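Ticket 1348
Subject: Quantity goes back to old number after sync between Mulance and Festari
Product: Mulance Stock, desktop version
Shop: Isine
Priority: normal
Status: solved, kept open for comments

Description of the problem

We are a small shop for formal accessories. We sell bow ties, pocket squares and suspenders, mostly online and a little in the showroom. Our web orders come through Festari and the stock is kept in Mulance. The two programs talk with each other by the standard connector, the one that was already in the installation package.

Since the beginning of November, the quantity of some articles does not stay where we put it. I correct the number in Mulance, I save it, and it is correct on the screen. Later in the day I open the same article again and the old number is back. There is no message and no warning sign. In the history of the article I see my correction and after it a line with the text "external update", with no user name.

It happens only with articles that have a variant. A plain article with one color and one size was never wrong. The pre-tied bow ties have variants for color, and these are the worst. The rotating stands that we sell to other shops also have variants (one level or two levels), and they had the same problem from the first day.
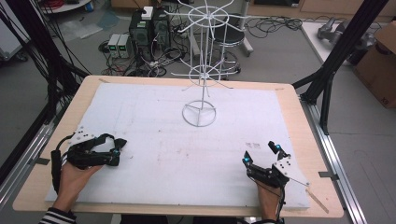
Wire stand with two levels of arms, on the white board.

What I tried before I opened the ticket

1. Restarted Mulance and the computer. No change.

2. Logged out from the connector and logged in again. The connector asked for a new key, I made it in Festari and pasted it. No change.

3. Deleted the variant and made it again with the same article code. This was a mistake. The open orders lost their link to the article and I had to repair them by hand. Please do not do this if you read this ticket because you have the same problem.

4. Switched off the automatic sync for one evening. The quantities stayed correct for the complete time. When I switched it on again, the old numbers came back with the first run.

From point 4 I believe that the storage in Mulance is healthy and that the wrong number is coming from outside.

Reply from support

Thank you for the detailed report. Please send us the connector log for one full day, with log level set to "Detailed". You find this in Settings, Connector, Advanced. Please also tell us whether the barcode of an affected variant is unique, and do a fresh scan of the label instead of copying the code from the article page.

My answer

The log is attached. I checked the barcodes by scanning, as you asked. I did it for all bow ties and all stands. Every variant has its own code and I did not find a double one in the list.

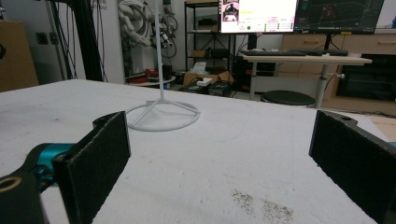
The scan itself was slower than I expected, and I want to write it down in case the scanner has a part in the problem. Our scanner is the simple type with a cable, and it wants a very calm background. When the label lies flat, it sometimes beeps and sends nothing, or it sends the code without the last digit. The table has a white top with a patch of small dark specks in it, and I did not want the scanner to look at these together with the bars, so I held every label up in my hand. In this way I had no more short codes. I then compared the result with the export from Mulance and all codes were the same as in the export.

So I think we can say that the barcodes are not the reason. But perhaps the short codes from earlier scans have made something bad in the database? I do not know how the program treats a code with a missing digit.

Reply from support

A code with a missing digit is rejected, so it cannot change a quantity. We looked at the log. There are two connections from Festari with different keys. Both are active, and both send quantities. The first one sends the values you see in your Festari account today. The second one sends values that seem to be older. Did you or a partner company make a second connection at some time?

My answer

This was a surprise for me, but after some searching I can explain it. Our fabric supplier, Zacharopoulos, offers a service where they look at our stock and suggest when we should order new material. For this service we gave them a Festari key last spring. We stopped the service before summer, but we only stopped the contract. We did not remove the key.

I called them on Saturday morning. They were friendly and confirmed that the service was ended on their side. They could not tell me if their program was still sending something, because the department for this is closed on the weekend.

I have one question about the log. In the column "origin" both connections have the same name, "festari-standard". If the second one had a different name, I would have seen it myself. Is it possible to give them names?

While I waited for an answer I made a manual count of the showroom, to have at least one list that I can trust. I wrote it on paper, one page for each article group, and I did not enter anything in Mulance before the count was complete. For the bow ties I wrote down the color, the strap type (with hook or with slider) and the quantity.

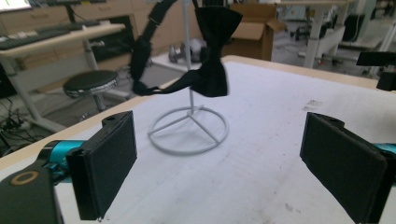

The paper list and Mulance did not agree in four articles. In three of them Mulance was too high, and in one it was too low. The worst difference was a box of some 100 pocket squares that had been sold as one wholesale order. In Mulance the whole box was back in stock, as if the order had never been sent. I am glad that no customer ordered from it in this time, or we would have sold goods that we do not have.

I also saw that all four articles were in the list which we had shared with the supplier. The articles that we added after the end of the service were correct. For me this fits with your explanation about the second key.

Reply from support

Yes, it fits. The second key can only write to articles that existed when the key was made. Names for connections are not available in your version. We have passed this on as a wish.

Please follow the steps below in the given order. It is important that the sync is off before you remove the key, or the last waiting package can still be delivered.

Steps for the solution

1. In Mulance, open Settings, Connector and set the sync to "Paused". Wait until the small arrow next to the word stops turning.

2. In Festari, open Account, Keys. Sort by "Created" and find the older key. Choose "Revoke". Do not choose "Renew", as this gives the key a new life under the same rights.

3. Back in Mulance, open the tab "Waiting packages" and empty it. If the button is gray, you need to log in as administrator.

4. Enter the counted quantities for the wrong articles. Save each variant separately. The "Save all" button only saves the variants that are open on the screen.

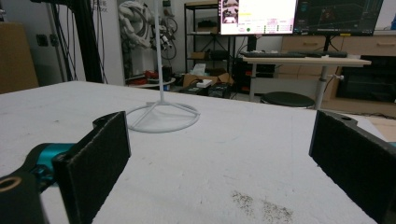
5. Set the sync to "Active" again and start one run by hand with "Sync now".

6. Open the history of one corrected article. There should be one line with your user name and no line "external update" after it.

Result

I made the steps in the evening, after the last parcel was collected. Step 3 was not possible with my normal login, the button was gray as described, so I did it as administrator. In the list there was one waiting package and it belonged to the old key.

After step 5 the numbers stayed. I looked again at 9 p.m. and then the next morning before opening, and all corrected articles had the quantity from my paper list. A test order for one bow tie reduced the quantity in both programs by one, and when I canceled it the piece came back in both.

Remaining points

The history of the article still shows the old "external update" lines. Support says they cannot be deleted, and this is fine for me.

The orders which I damaged by deleting the variant are repaired, but in the monthly report they appear under "Unknown article". I have opened a separate ticket for this.

It would be good if the help page for ending a partner service had a sentence about removing the key. I searched the page for the word "key" and it is only in the part about the installation.

I leave the ticket open until the end of the month. If the numbers change again I will write it here.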